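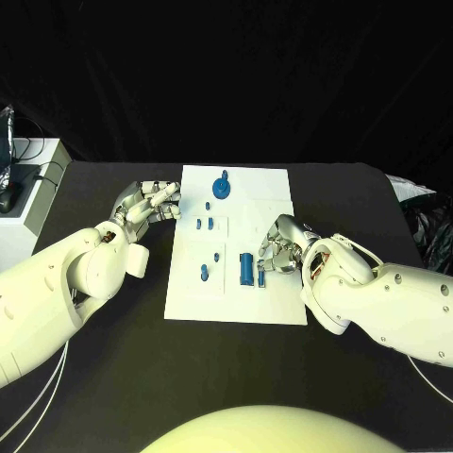 Setting up two-step sign-in on your Peletti account takes just a few minutes, and it's the best upgrade you can give your login! Once it's on, a stolen password alone won't get anyone into your files. You'll need your phone, your computer and a clear bit of tabletop, plain and dark like the gray one with the white board lying on it if you have the choice, so the small printed characters on your Jumalen key card are easy to pick out. Keep the card next to you until you reach the end of this section.

4.2 Turning on two-step sign-in

1. On your computer, sign in to Peletti and open Settings, then Security.

2. Choose Two-step sign-in and click Turn on. Peletti asks for your password again, even if you signed in a minute ago.

3. Open the Jumalen app on your phone and tap Add account. Allow the app to use the camera when it asks.

4. Point the phone at the square code on your computer screen. The app picks it up by itself, so there's no button to press (we love this part). A six-digit code appears under your account name.

5. Type the six digits into the box on your computer and click Confirm. Each code lasts 30 seconds. If the ring around it has turned red, wait for the next one.

6. When Peletti asks for a card number, enter the 12 characters on the back of your key card. Capitals and small letters are treated the same.

7. Click Save recovery codes and print the page. Store it somewhere away from your computer.

Note: Accounts opened before 6/11/19 show the card step first. Do step 6, then go back to step 3.

Note: If you manage a team, you can turn this on for up to 100 people at once from the Team page. Teams bigger than that are handled in batches, and each person still has to add the account on their own phone.

Caution: Never read a code out over the phone or paste it into a chat. Support staff will not ask for one, ever.

Caution: Each recovery code works once. Making a new set cancels the old set right away, so shred the old printout.

4.3 If the code is refused

Check the clock on your phone first. Set it to automatic time, close the app and try a fresh code. This fixes most cases, and it's wonderfully quick!

If you see error 3961, the card number belongs to a different account. Check that you haven't picked up a coworker's card, then enter the number again.

After five wrong tries, sign-in locks for 15 minutes. Restarting the computer does not shorten the wait. To get in after the lock ends, use a recovery code and then repeat steps 3 to 5.

Moving to a new phone is covered in section 4.4.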